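Last updated: 10 May 2019

Print this page | E-mail this page

The big bin clear-out, in pictures

Okay, so I finally got around to putting this page together! If you've been following along you'll know that Sinéad Moriarty and I spent most of April going through the storage bins in the back workroom, and that I promised a gallery at the end of it. I'm not a great photographer and I talk too much in captions, so you've been warned.

A bit of background for anyone new. The workroom had bins that went back to before I started, and every one of them had turned into a catch-all (a drawer of odds and ends, only bigger and harder to lift). Our inventory sheet said we had 478 small items in there. The final tally was 820, and that's after we tossed the dried-up glue sticks. I still can't get over it.

We started with the Hegarty boxes, which were the easy ones. Mostly packing paper and spare lids, plus a bag of Drurier hooks that Melur Teoh had been asking me for all winter. She got them the same afternoon and I've had cookies on my desk ever since.

Then came the deep bins, and those took forever. The trick with a deep bin is to get it up on a table, at a height where you can reach the bottom without folding yourself in half. We did the first two on the floor and my back let me know all about it the next day.

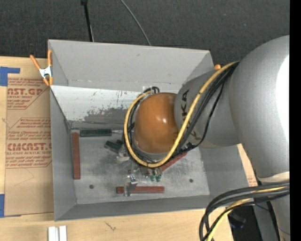

I'm a big fan of gray for storage, by the way. Sinéad wanted clear tubs so she could see what's inside, and I get it, but clear tubs look messy the second you put anything in them! We went back and forth on this for a week and ended up with labels, big ones, on both short ends. Stolta makes the kind we used. They peel off clean if you warm them up a little with your hand first.

As for wiping the bins down, warm water and a drop of dish soap did most of it. Old tape is the annoying part. I go at it with a plastic scraper and a bit of cooking oil on a paper towel, then soap again so nothing ends up greasy. Scuffs I leave alone, life's too short.

The last round was the sorting itself. Anything we hadn't touched in two years went on the giveaway shelf, 362 pieces in all, and most of that was gone by lunch (the Histano clips went first, I should have kept a few for myself). Whatever stayed went back in by size, heavy things on the bottom, with the little stuff in zip bags.

I still have one shelf to do, the high one over the door, and Sinéad says she's not getting on that ladder again. If anybody wants the leftover lids, send me an e-mail before I take them to recycling.

This site uses cookies. By continuing to browse you agree to our use of cookies. OK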